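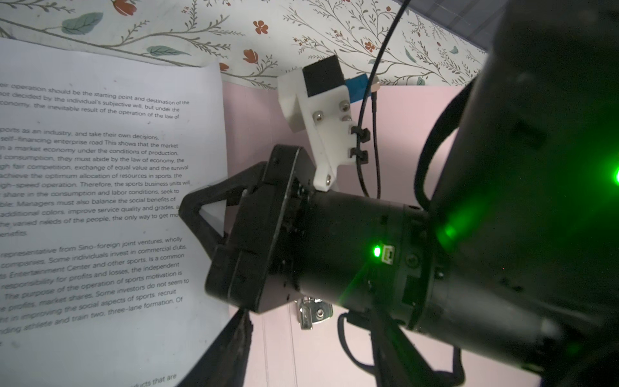
Intan Sutanto wrote in to say that an article on demonstration gathering ought to start with the boring bit, the sitting and repeating, and that most people who ask about it want to hear about the network and go quiet when the talk gets to chairs. Fair point, Intan, so I've moved the chairs up.

Home Articles Robotics Learning Glossary Contact

Demonstration gathering

Demonstration gathering (also demo collection, teaching by doing, or just "taking episodes" if you're in a hurry) is the business of recording a person steering a robot through a job, many times over, so that a learning system can be trained on the recordings. One recording is called an episode. It normally holds the camera pictures, the positions of the joints and whatever the person told the arm to do at each moment. I've been at it on and off for a few years, mostly at Trevport, and I still think it's the nicest part of robotics, though my back would disagree!

Sitting and repeating

A good working day for one person is 28 episodes of a fiddly job. You can get to 130 with something simple, like pushing a block to a mark, but I wouldn't want to look at the last few. Tired hands make odd little detours, and the system will copy a detour as happily as anything else. We swap over every hour now. The chair should let your elbows rest on something, the screen should be at eye height, and the reset (putting everything back ready for the next go) is best done by a second person if you have one.

Paper

Paper gets its own section in this article as it's the thing I know best, and also the thing I've sworn at most. A printed sheet bends, and lines of type that were straight when they left the printer run uphill or downhill once it does. It slides when you only meant to touch it. White paper can also fill a big part of a wrist camera's view when the gripper comes in close, and the exposure may shift to suit it. At Hundholm they do all their paper work with blank sheets. I prefer pages with plenty of text on them, old reports and so on, and it doesn't matter in the least what they say. Ours have had long paragraphs about the market economy and sports clubs, and I've read the same half sentences so often that "the law of economy" now comes into my head while I'm washing up.

Backgrounds

There are two schools here. One keeps the surroundings plain and identical, which gives you a system that learns quickly and then falls over when somebody changes the tablecloth. The other puts in flowers, colours, clutter, whatever's in the cupboard. I'm firmly with the flowers, within reason: change the cloth between batches, leave it alone during one, and write down which was which.

The wrist camera

A camera that rides on the wrist sees the gripper and whatever is near it, and it sees them from a place no person ever looks from. That takes getting used to. Its cable needs clipping down with enough slack for the wrist to turn, and small lights on the arm can throw glare and streaks into the picture. Some groups tape over them. I leave them be, provided they're the same in use as they were in the recordings.

How many is enough?

Everyone asks, and the answers vary wildly. For a single job with a single object, 200 clean episodes has been plenty for me. The Shearer set, which a lot of people start from, has 508 over several jobs and is a bit uneven (the drawer ones are lovely, the folding ones less so). Going back and throwing out poor episodes usually does more good than adding new ones, in my experience, and it's a pleasant thing to do with a cup of tea.

Keeping failures

Opinions differ on this too. The Pluseck notes say to bin any episode where the job wasn't finished. I keep the ones where the person fumbled and then recovered, marked as such, and bin the rest.

See also: Teleoperation; Imitation learning; Episode labelling

We use cookies to remember your settings. Accept Decline More choices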